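Philosophy of Religion, Handout 6
The Argument from Design: Paley, Hume, and the Trouble with Watches

Reading for this session: Hume's Dialogues, Parts II through V, and the opening chapter of Paley's Natural Theology. If you read only one, I will be able to tell which.

1. Paley's argument
You cross a heath and kick a stone. No questions arise. You find a watch, and suddenly you are a theologian. Its parts are arranged for a purpose, so it had a maker. Nature's parts also seem arranged for purposes, so nature had one too.
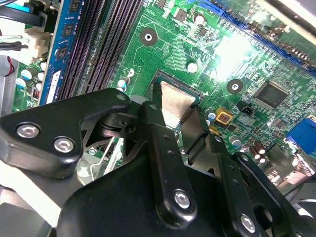

Fig. 1. Green motherboard with a bare metal plate at the processor socket.

2. What kind of argument is it?
Most textbooks say analogy. Some readers take it as an inference to the best explanation, and the difference matters on the exam. An analogy gets weaker as the two things compared grow less alike. A best explanation gets weaker when a better one walks in. Decide which you are attacking before you attack it.

3. Hume's complaints (published first, which is awkward for Paley)
a. We have seen watches made. We have seen zero universes made.
b. Even if it works, it gives you a designer. One, several, or an apprentice who has since left the trade: Philo is happy with any of them.
c. The world looks as much like a vegetable as a machine. Philo means this, and so should you, for at least 400 words.
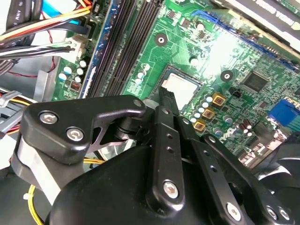 Gwendolyn Lindqvist objects that (b) proves less than Hume wants. A believer can grant that the argument leaves the number of designers open, she says, and then get the rest from elsewhere, by revelation or by a different argument. Fair. But then design is doing a smaller job than Paley hired it for.

4. For next time
Come ready to defend Cleanthes for five minutes. Essay drafts are due in May, 800 words, footnotes included.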